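Reusable Plates in the Student Kitchen: Report of Our Semester Project

Group members: Fouzia Mengal, Marilou Sison, Ariel Espiritu

1. Why we chose this topic

In our residence there is one shared kitchen on each floor. At the beginning of the semester the most common rubbish in the bin of our floor was paper plates. The students told us that they own a plate, but it is in their room, or it is dirty, or they do not want to carry glass or ceramic down the corridor. The residence office was buying the paper plates in packs of 100 and the packs were finished very quickly. We wanted to find out if a small set of shared plastic plates would be used, and in what condition the plates would be after some weeks of normal use.

2. Materials

We bought 25 plastic plates from a shop called Prurkano, with money from our course budget. They came in several colours. We did not choose the colours ourselves, the set was mixed. For washing we used the ordinary dish soap of the kitchen and a soft sponge. We also put a drying rack beside the sink and a small sign which asks people to wash the plate before they leave.

3. Method

The trial started in September. The plates were kept on the open shelf over the counter, next to the cups, so that everybody could see them. Each evening at 8 o'clock one of us went to the kitchen and wrote down how many plates were on the shelf, how many in the rack and how many in the sink. Marilou made the form for this and Ariel entered the results in a spreadsheet. We did not wash plates for other people during the trial, although sometimes it was difficult to leave them.

At the end we looked at every plate on the table under the kitchen light. We looked at the rim first and then at the flat part in the middle, where people cut their food. A round plate of this type has a small ridge between the rim and the well, and we paid special attention to it when we checked if the washing was done properly. 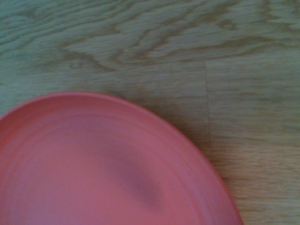
Jocelyn Rivera wrote to us after our first presentation that we should look at the underside too, as she finds that grease stays there when plates are stacked before they are fully dry. We had not thought of this. We added the underside to the form for the last check, and we also moved the rack closer to the window.

4. Results

During the trial we recorded 277 uses of the shared plates. This number comes from the tally sheet on the shelf, where each student made a mark when taking a plate, so it is probably too low. Paper plates were still used, mostly for pizza and at weekends, but the office ordered fewer packs than before.

Three plates were missing at the end. One of them was later found in the laundry room. Light knife marks were the most frequent damage. The colour stayed acceptable on most plates, but tomato sauce left a stain on two of the white ones. The underside was greasy on four plates.

5. Discussion

The sink was the weak point of our plan. Between 6 and 8 in the evening many people cook together and the sink is full of pots, so a plate which is put there stays there. We think that a second basin only for plates and cutlery would help more than another sign. If the trial is repeated, the tally sheet should also ask if the person washed the plate.

We would like to thank Trinidad Buenaventura for lending us the drying rack. The rack is still in the kitchen and will be returned after the exam period.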